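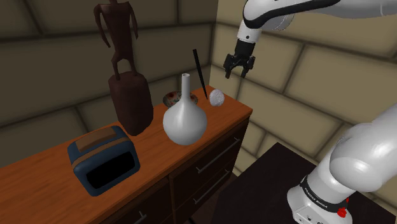

The budget for next year is mostly done, and the biggest line in it is still the arm. I spent Sunday going through two quotes, one from Grusis and one from Darkix, and trying to work out how much of the testing I can do in simulation before paying for either. The white arm beside the long dresser is the one I've been using in the sim, with a black two-finger gripper on it. There's a toaster, a vase and a small ribbed ball on the dresser top, which is enough variety for what I need.

The Grusis quote leaves out the mounting table. Darkix includes one but charges separately for training, and Hoi-yan Shih told me to skip the training and put the money into a second set of fingers. I think she's right. Fingers wear out, and ordering them later means paying shipping twice.

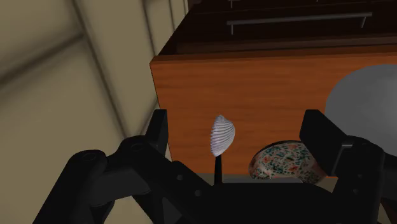
The other question is the computer. Mine is slow with this many objects loaded, and a replacement from Vunell comes to $1,886. I've put it down for March. Chin-lung Hsiao offered to lend me his old one until then - it would save me a few months, but I'd have to set everything up again afterward.

I've also set aside 20 percent for things I forgot. Last time that was cables and a power strip, plus a new lock for the storage room.

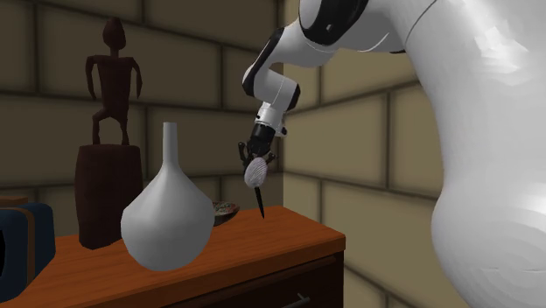 Gripper holding the ridged piece, dresser below.

El Khatib still owes me a price on the used table. If it comes in low enough I'll go with Grusis.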